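Curtain and Blind Fitter (Domestic Interiors)
Nollosar Interiors, Jemside

Full time, permanent
Reports to: Antigoni Triantafyllou, Fitting Manager
Reference: 118

Nollosar makes and fits curtains, Roman blinds, roller blinds and upholstered pelmets for private homes. All making up is done in our own workroom in Jemside. We are recruiting one fitter to join the domestic team, which currently has two vans on the road.

The work

The fitter visits the customer's home twice. The first visit is to check the measurements taken by the showroom and to record the wall type, the reveal depth and any obstruction such as a radiator, window handle or coving. The second visit is to install. Most jobs fall into one of the following types:

Corded and uncorded tracks, ceiling or wall fixed
Metal and wooden poles, including mitred and bent bay poles
Roman and roller blinds, inside or outside the recess
Pelmets and lambrequins on battens
Dress curtains and tie-backs

Curtains are dressed on site and tied back for the customer to release later. Hem clearance is set to the figure on the job sheet and is not altered without a call to the workroom. Child safety devices are fitted to every corded product and the customer signs to confirm that they have been shown how to use them.

A large share of current orders are for Miranda, our interlined range. A full-length pair for a wide bay is heavy, and is always hung by two people.

What you will need

At least two years' experience fitting window furnishings, or a comparable background in joinery or shopfitting
Sound knowledge of fixings for plasterboard, lath and plaster, brick, concrete lintels and uPVC frames
Ability to read a job sheet and to sketch a bay with angles and return lengths
Full driving licence
Own hand tools (power tools, ladders and dust extraction are supplied)

Experience of motorised tracks is useful but training can be given. An eye for pattern matching and fall is expected, as the fitter is the last person to check the finished work in the room.

Hours and terms

Monday to Friday, 8 am start from the Jemside yard, with one Saturday in four worked as overtime. Van and fuel are provided. The role covers addresses within the Fundarora delivery area, and nearly 83 per cent of jobs are completed without an overnight stay. Where one is needed, the room and an evening meal are paid for.
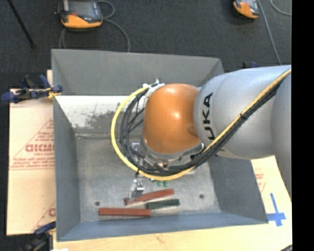

KUKA robot arm over an open metal bin

How to apply

Send a CV and a short covering letter to Larasati Pangaribuan in the Jemside office, quoting the reference at the top of this notice. Photographs of up to six completed jobs may be included. At least one should show a bay window, and one the fixings before the heading was hung.

Shortlisted applicants will be asked to attend a practical session in March. This consists of fitting a straight track and a Roman blind to a test wall, followed by an interview. Travel costs are refunded on production of receipts. References are taken up after the interview and before any offer is confirmed in writing.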